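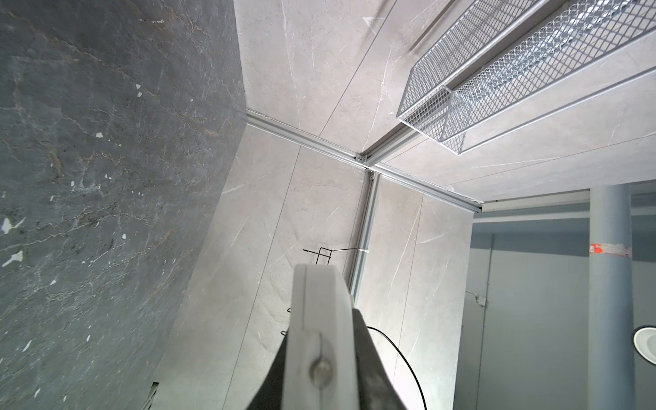
February 2025

Grout trials, bathroom mock-up, bay 2

Arash mixed the second batch of the Zimeck fine grout this morning, same water as January. It went stiff in the bucket after 15 minutes and he had to throw out the last third. The bag says 17 parts water to the hundred and we were on that, so I suspect the bag. It had been open over the holidays with only a clip on it. New bag for the next batch, and please write the date on it when you open it.

Narrow joints first. With light marble-look tile the seams are thin and any smear of grout haze reads as a vein until you get close. Parviz wiped one row with the white pad and one with the sponge. Sponge row needed a second pass. Pad row was fine but he pulled grout out of the joint in a couple of spots near the corner.

Dark samples are harder. Haze shows as a gray bloom and the acid cleaner is out of the question until Simin hears back about the surface. I tried plain water and a microfiber on an offcut – better, not good.

Color: silver gray dries two shades lighter than the stick sample. Nataša wants the next one down. I would stay where we are for the Galuvdale job, as the client picked from a dried piece and has it at home.

Sanding: 320 on the cut edges by hand, then the block. Do not go straight to the block, it chips the glaze at the corners.

To do
Order pads (white, not green)
Pull-off test on the row Parviz did with the pad
Ask Forough if the Ukberg sealer can go on before full cure
Scrape out the mixing buckets, both have a hard ring in the bottom

Left the heater on low in bay 2. Arash will turn it off when he locks up.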